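The Lalbridge Lantern is looking for a night proofreader

Part time, evenings, with tea

The Lalbridge Lantern comes out every month except July, when the whole town goes to the lake and would not read it anyway. We need someone to read it before everyone else does. Our last proofreader served 91 issues and left us for a seed catalog, where she reports the sentences are shorter and the people calmer.

You would work four evenings a month in our office above the Tufa bakery on Venholm Street. The stairs are steep and the smell of rye starts at nine. Each issue runs to 80 pages, of which a third is letters. The letters are mostly on the subject of parking.
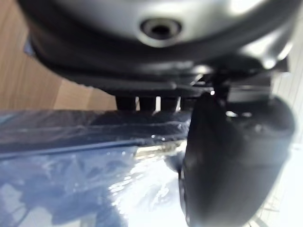
Vol. 12, No. 95

What we ask for is fairly plain. You can spell. You know when to leave a sentence alone, even if it hurts. You can phone a man who has written 89 lines of verse about his hedge and tell him we have room for six. Experience on a newspaper or magazine is welcome, as is experience with large families.

We work on paper, in red pencil, and then somebody types the changes into a program called Luvov that was bought before any of us started here. Training in Luvov takes one evening. Forgiving it takes longer.

Pay is by the hour and comes on time, a point on which we are a little vain. You also get a free subscription, a key to the street door, and first pick of the review copies, which lately means cookbooks and one history of drainage. There is no pension. There is a coat rack.

To apply, send us one page about yourself and a corrected copy of this notice. We believe it has no mistakes in it. Two of the last three people we hired disagreed, in writing, at length.

Letters should reach the office by April 3, 2025. Push them well through the slot or the bakery gets them. Finalists will be asked in for a trial evening, paid at the usual rate, with the crossword page.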